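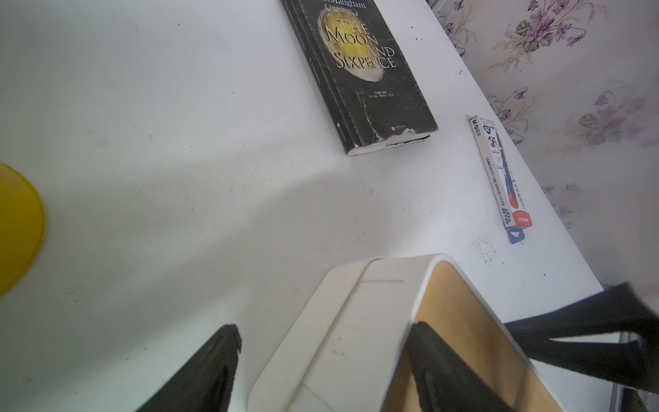 I have worked in the returns room at Pultside for seven years. A few people have asked me what it's been like since the arms came in, mostly people who worked there before and heard some version of it from someone else. So I'm writing it down once.

The job, if you haven't done it, is sorting what customers send back. We take in 4,000 items in an ordinary month and more after the holidays. Household goods mostly, plus books and stationery from the Ranham side of the business. Each thing gets picked up, turned over, looked at, put back in some kind of packaging if it can be sold again, and sent to one of the bays. Until last spring all of that was hands. Now we have robot arms with grippers working at tables next to ours, and part of it is them.

What they're good at is boxes. Anything with straight sides and a bit of stiffness, they pick it up and it goes where it should. They aren't fast. Shota Yokoyama timed himself against one during his first week back and beat it easily. But he did it for ten minutes and then he wanted a coffee, and the arm kept going through lunch.

What they're bad at is anything that changes shape when you touch it. Plastic bags are the worst. A bag never sits the same way twice, and a person doesn't think about that because your fingers sort it out for you. Pulling a bag through an opening takes me a second. I pinch, tug, let go, pinch again lower down. I had never once put that into words until Sachiko Okabe, who came from the integrator to set up the stations, asked me to say out loud what I was doing. I got as far as "I just pull it." She asked me which finger moved first and I had to go slow and watch my own hand.

That was a big part of the spring. Two or three of us would work at a table while Sachiko's people took notes, and then we would guide the arm through the same thing, and then it would try. I didn't like it at first. I felt like I was training the person who'd get my job, and I said so in the meeting. Our supervisor, Musyoka Ogola, said he couldn't promise what the company would do in five years but he could tell us the headcount for this one, and he told us. It was the same number as before. I thought that was a fair answer. I still think about the five years part.

There used to be 46 steps on the laminated sheet by the door, from opening the carton to closing the bay. Some of those were silly and we skipped them. When the stations went in, the sheet had to be redone, and that was when we found out that people on different shifts had been doing the same job in different ways for years. The morning people checked damage before they checked the label. We did it the other way. Neither one mattered much to us, but the arm needed to be told one or the other, and there was a real argument about it that went on for two weeks. Mornings won.
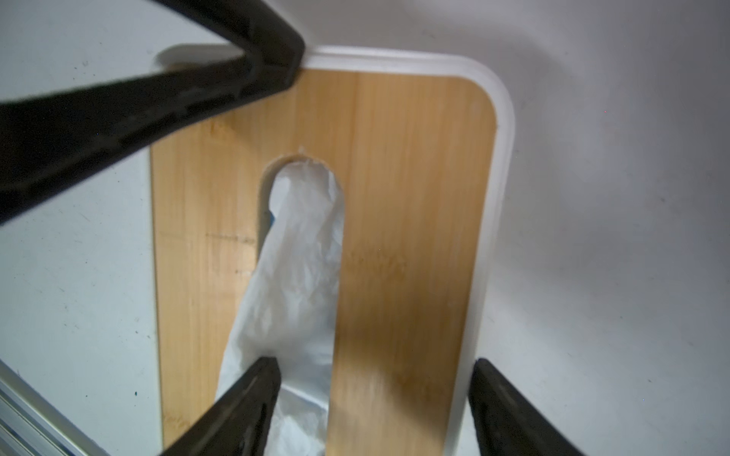

The bags got better over the summer. By August an arm could get hold of a bag and keep hold of it often enough that they let it run on that task with one of us standing by. Standing by is the part of the job I would say has changed the most. Before, if I was at the table, I was working with my hands the whole time. Now a good piece of my shift is watching something else work and deciding whether to step in. It's easier on the wrists. I had a brace on my right one for most of two winters and I haven't worn it since June.

It is harder on the attention, though. You'd think watching would be restful and it isn't. If I step in too early, I've stopped it from finishing something it might have managed, and that goes in the log. If I step in too late, there's a thing on the floor. Misaki Mizuno, on the other half of our shift, asked for the standing-by stretches to be cut down, and they were. We now switch every 70 minutes — it used to be a half shift at a time, and by the end of it I couldn't have told you what I'd been looking at.

Damage is still ours. An arm can put a paperback in the right bay, but whether a torn corner means "sell it cheaper" or "pulp it" is a call one of us makes. They've talked about having cameras do that too. I expect it will come. For now I get a lot more of those calls in a day than I used to, because the easy items don't pass through my hands anymore, and what's left for me is the stuff somebody has to think about. Some days I like that. Some days I'd trade it for an hour of stacking boxes with the radio on.

The radio is something I miss, by the way. We turned it off when the stations were being set up so people could hear each other and it never came back on. I've asked.

We talk less, too. We used to stand four to a table, and now the tables are spread out so there's room for the arms to reach. I know less about Shota's kids than I did a year ago. Break is the same length it always was, and we've started taking it together instead of staggered, which was Misaki's idea and has helped.

Money is the other thing people ask about. There's a small bump for anyone who's signed off to run a station, and I am. You have to know how to stop it, clear it, restart it, and write up what happened in a way that makes sense to a person who wasn't there. The writing up was the hard part for several of us. My first few notes said things like "dropped it again." Sachiko sent them back with questions, politely. Dropped it from where? Was the gripper open or closed? Was the bag already caught on something? I write better notes now than I ever did in school.

Two people left over the past year. One was retiring anyway. The other went to the Drodcombe warehouse, where they don't have arms, and told me he didn't want to spend his day as a spare part. I understood that. He texted last month to say Drodcombe is getting two stations in the new year, and asked if I'd show him how to do the sign-off. I said sure, he can come by after my shift some afternoon and I'll go through the stop and clear steps with him.

We start on soft goods next, meaning towels and pillowcases. Musyoka has already asked who wants to be at the table for it and I put my name down. I've been folding towels at home this week and trying to notice which hand goes first.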